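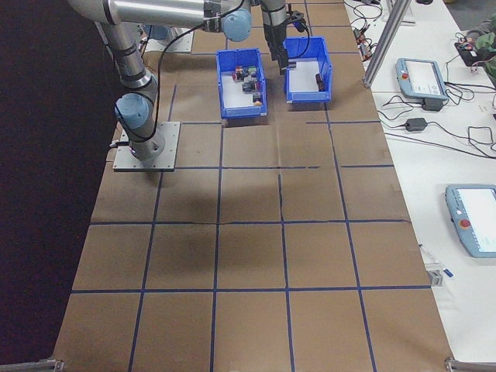 Brown paper on the table, marked off with dark blue tape, and two blue bins.

NORNESS FOOTPATHS GROUP
Minutes of the Monday meeting, held at 7.30 pm in the upstairs room

Apologies
Apologies were received from members on the Levon side, where the road was shut for drainage work. The chair took the items in a different order from the agenda so that the bridge could be dealt with before the representative from the parish council had to leave.

Minutes of the last meeting
Agreed as a true record with one change. Under "Stiles", the words "mill field" should read "field above the mill". The secretary will correct the copy on the website.

Matters arising
The fallen ash on the lower Levon path has been cleared by the landowner. The path is open but the ground is badly churned up.
The letter to the county about the missing fingerpost has been sent again. No reply yet.
The key to the noticeboard outside Mometti has been found and a spare will be cut.

Levon footbridge
The parish council reported that the county's bridge inspector has now visited. The stone piers date from 1862 and are said to be sound. The timber deck is not, and the handrail on the upstream side has come away from its end post. The county's view is that the deck should be replaced in full and that patching it again would be a waste of money.
Two firms were asked to quote. Arruda has replied and can start in the spring, once the water is down. The other firm has not replied and will be given until the end of the month. Members asked whether the deck could be made wide enough for a wheelchair. The parish council said that the piers would allow it, but the gate on the far bank would also need to change and that gate belongs to the farm. It was agreed to ask the farm before the quote is accepted, as a wider deck with the old gate would be of little use.
There was some discussion about closing the bridge in the meantime. The majority view was that people would climb round a barrier and that a clear warning sign at both ends would do more good. The parish council will put up signs this week.
Action: secretary to write to the farm. Parish council to arrange signs and chase the second quote.

Bus to the walks
The 66 no longer stops at Norness Cross on Sundays. This affects the winter walks, most of which start there. It was suggested that walks should start from the church instead, where the weekday and Sunday routes both call. Against this, the first stretch from the church is along the main road with no pavement. After discussion it was agreed to try the church start for January and look at it again.
A member offered to meet walkers at the bus stop and bring them along the back lane — this avoids the worst of the road, but is muddy after rain. The walks programme will say that boots are needed.
Action: walks organiser to amend the programme before it goes to the printer.

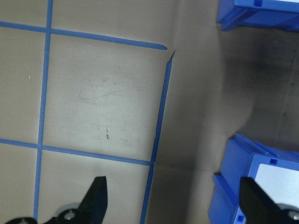
Bright blue tape on the tabletop.

Path survey
The forms for the northern half of the parish are all in. The southern half is patchy, and nothing has come back for the paths beyond the quarry. The survey lead asked people to fill in the form even where a path has no faults, as a blank space on the list could mean either that the path is fine or that it has not been walked.
The most common complaints were brambles, gates that will not latch and waymarks hidden behind hedges. Crops had been planted across the path at Long Piece but the line has since been reinstated. The survey lead will pass the faults to the county in one batch.
Members were reminded that light cutting back is fine but that nobody should take a saw to anything thicker than a thumb without asking the landowner.
Action: survey lead to send round the list of paths not yet covered.

Leaflet
The circular walks leaflet is nearly out of stock. The map needs changing before a reprint, as it shows the old route behind the school. Mometti has asked for a supply to keep on the counter and the library would like more too. It was agreed to reprint on the same paper and keep the same fold. A proposal to put the walks in order of length was put off until someone has had time to measure them properly.

Money
The accounts were circulated and accepted. The insurance has been renewed. Subscriptions stay as they are for the coming year.

Any other business
A complaint had been received about dogs off the lead near the lambing field. A notice will go in the newsletter.
The long-handled loppers are missing from the tool store. Would whoever has them please bring them back.

Next meeting
A Monday in January, same room, 7.30 pm. Items for the agenda to the secretary by the week before.

The meeting closed at 9.10 pm.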